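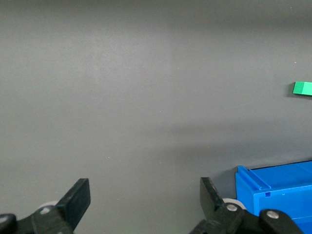
Wrist camera view from the Dirkurora test bench, with the gripper open, a green block on the table and the blue bin at right.

Dirkurora opens its gripper comparison bench to small shops in Burnside

BURNSIDE, March – Hi, I'm Toivo Riihimäki, and I run the test bench at Dirkurora. I usually leave press releases to people who own nicer shirts, but I've spent the whole winter picking up little blocks and dropping them in bins, so I asked to write this one myself!

We're opening the bench to any small shop that wants to try grippers before buying one. Over the winter we put five two-finger grippers through the same job on the same arm: find a block, pick it up, put it in the bin, go again. We logged 3808 picks. The full log goes up on our site this month, bad days included (there was a stretch with a loose cable that I'd love to delete, but it's in there).

What did I learn? Finger pads matter more than I expected. Two of the five grippers had plenty of force and still let blocks twist on the way up, and swapping the pads fixed most of it. Camera placement was the other big one. We tried seven wrist mounts, and the ones I liked best let me see both fingertips and a good stretch of table at the same time. When a block sits way off to one side, close to the bin, you really want that extra view before the arm starts moving.

My colleague Alper Tokgöz wrote the controller side, and he has strong feelings about it. "People blame the gripper for what the controller did," he told me. "Run the same gripper on two controllers and watch what happens." So visitors can do that too. We have the Rathnayake controller and the Femden one wired up side by side, and switching over takes nearly five minutes.

A bench visit is half a day and it's free for shops in the Burnside area. Bring your own parts if you can – odd shapes are welcome, and greasy ones are fine if you bring rags. Mornings start at 8:30. You'll leave with your own pick log and the wrist video on a drive.

To book, use the visit form on the Dirkurora site or call the front desk and ask for Toivo.

Media contact: Toivo Riihimäki, Dirkurora, Burnside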